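Drusby Sliders: remote-control demonstrations in simulation

Welcome, and thank you for taking the time to read this before you start the download. Drusby Sliders is a set of demonstrations in which a person steers a simulated robot arm by remote control and shows it how to set the sliders on a small control panel. We put it together at Wultgate over a long and rather warm August, and we hope it saves somebody else the trouble!

What you get

There are 400 demonstrations in the training folder and 62 more kept back for testing. Each one has its own folder, with the joint positions, the gripper opening, the slider positions at every step, and the pictures from two views. The written target for each run (for instance, "move the fourth slider to the middle and leave the others alone") is in a plain text file called target.txt.

How the demonstrations were made

Junhao Tan and Chenxi Liao did nearly all of the driving, using a hand controller that passes its movements to the arm. They worked with both views open side by side: one close in at the gripper, for lining the fingers up with a slider, and one from further back, for keeping an eye on the elbow and the rest of the arm. The panel is turned to a fresh angle for each run, so please don't expect the tracks to lie square to the gripper. It takes a little while to get used to steering along a slanted slot, and we would gently suggest a few practice runs before you record any of your own.
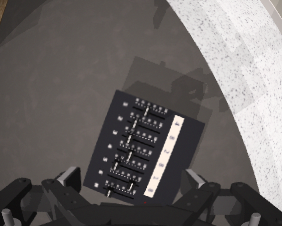

The gripper view comes first, then the wider one.

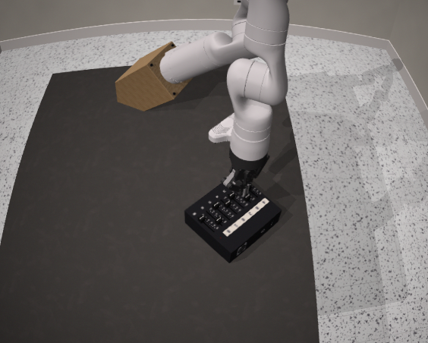
Things to know before you train

The lettering on the panel is very small and mostly can't be read in the saved pictures. Your model will do better if you give it the slider number from target.txt and don't ask it to read the scale.

We have left the slow, fumbling runs in. A driver who misses a handle and comes back for it is showing the robot something useful, or so Jinfeng Fang argued at some length one Monday, and the rest of us came round to it. If you would like only the tidy ones, set clean_only to true in the loader. Run 63 has a gap in its gripper readings and the loader skips it by default.

The random seed for the split is 3578. Please keep it if you mean to compare your results with ours.

Thanks and contact

Guoqing Yao wrote the loader and Yichen Cao looks after the files. Questions, corrections and kind words are all welcome on the Wultgate issues page.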